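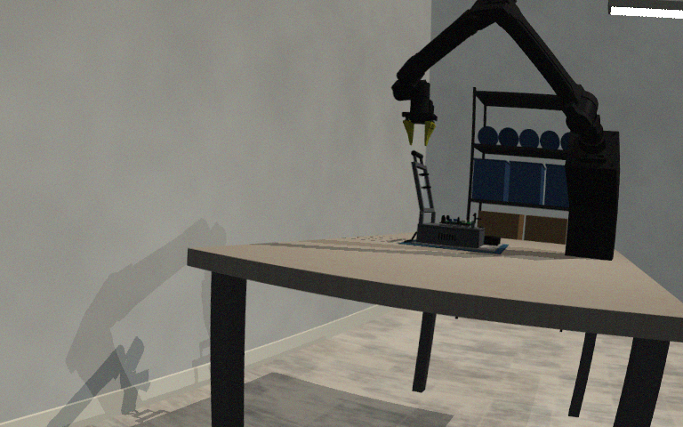 Why the lid run kept failing at step 524

I spent most of December on one bug, so it gets its own post.

The task is simple enough. The arm comes down over the device, takes the short bar at the top of the lid, swings it shut and lets go. In simulation it had been passing nearly every time. Then I updated Flulora, started an overnight batch of 2,000 episodes and went to bed. In the morning 124 of them had failed, and they all failed the same way. The fingers closed on the bar, the lid moved a little, and then the whole box jumped off the blue mat and landed somewhere near the pedestal. The log stopped at step 524 or just after it.

My first guess was friction on the fingertips. I changed it three times and got nothing except slower runs. My second guess was the hinge limit, and that was wrong too.

Abelardo Yupanqui looked at the contact log and found it in one evening. The update had changed how collision shapes get built on import. The bar and the top crosspiece of the lid now overlapped by a hair. As long as nothing touched them the solver left them alone. Once the gripper squeezed, it tried to push them apart, and the force went into the box.

The fix was to turn off collisions between those two parts and re-export the model. I also put a cap of 40 newtons on grip force, and a run now stops if the reading goes over it - I should have had that from the start. The same controller is supposed to go onto the real arm at Cuadros, where a person stands next to the table.

I reran the batch last night with the same seeds. No jumps. There are still a few missed grasps on the bar, but those are the old kind and I know where they come from.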